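Brakalis Loose Leaf Yerba Mate, Smoked Cut

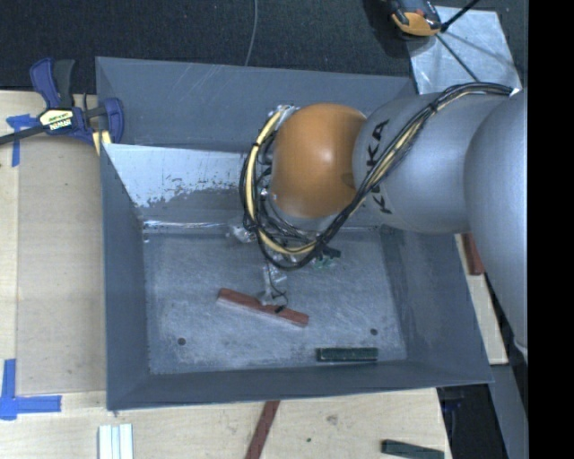 About this mate

Brakalis is a traditional yerba mate with the stems left in. It is dried over wood smoke, rested, then milled to a medium cut that suits both a gourd and an ordinary teapot. The taste is grassy and a little bitter at first, with the smoke coming through on the second and third pour. It contains caffeine, as all mate does.

We sell it in two sizes. The small bag is the one to try if you have only had mate in cans or tea bags before. The large bag is 1000 g and works out cheaper if you drink it daily.

The blend is put together for us by Graciela and Leandro Garrido at Valdebenito, who also make our unsmoked Flosico. If you find smoke too strong -- and plenty of people do -- start with that one. The two mix well, half and half.

How to make it

In a gourd: fill two thirds full with dry leaf, tilt it so the leaf lies to one side, and wet the low side with a little cool water. Wait a minute, put the straw in and top up with hot water, not boiling. 75 degrees is about right for this cut. Keep refilling until the flavour goes.

In a teapot: one heaped dessertspoon per mug, hot water, five minutes, strain.

Cold: put four dessertspoons in a litre jug of cold water and leave in the fridge overnight. Strain well. Good with lime or a few mint leaves, and it keeps until the next day.

Details

Ingredients: yerba mate leaf and stem (Ilex paraguariensis). Nothing added.
Sizes: 250 g, 1000 g
Cut: medium, with stem
Smoke: medium to strong
Storage: cool and dry, bag rolled down and clipped. Use within 11 weeks of opening.
Not recommended for children or during pregnancy.

Delivery

Orders over £19 go free within the UK. Smaller orders are charged at the second class rate. The large bag will not fit through most letterboxes, so please give us a safe place when you order. The next batch is due on 11th May and can be ordered ahead -- your whole order will be held until it arrives, so place a separate one for anything you need sooner.

What customers say

"Closer to what I drank at home than anything else I have bought here. A bit dusty at the bottom of the bag." -- Bautista Ulloa

"Strong. I use less than it says and it does me all morning. Lovely cold." -- Lleucu Pugh

"Nice mate but I wish there was a size in between." -- Soledad Escobar

Goes with

Drokex steel straw with removable filter
Flosico unsmoked mate, 250 g
Plain gourd, small

The straw is sold with its own cleaning brush. Gourds need curing before first use, and there is a leaflet in the box.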